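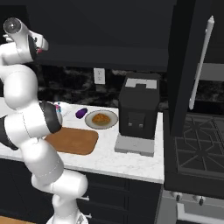
Kadrić Coastal Adaptation Fund
Progress report, Apr 23, 2008
Prepared by Eirlys Eynon

It has been a great quarter for the Plandinel shoreline work! The tide gauges are all in and sending readings, and we now have 142 days of unbroken records from the north inlet, which is far better than I dared hope for when the winter storms hit (we did lose one mounting bracket).

The household flood survey went out to 1,947 addresses and 1,619 came back. Teodora Babić has started matching the answers to the elevation maps, and she already has 292 homes flagged as sitting below the new high-water line. The town planners asked for that list twice before we had finished it.

Spending is on budget apart from boat fuel, where we are running over. I'd like to move a little from printing to cover it, if you agree.

Still to do: the marsh planting at Kinon, waiting on a permit, and the second round of public meetings.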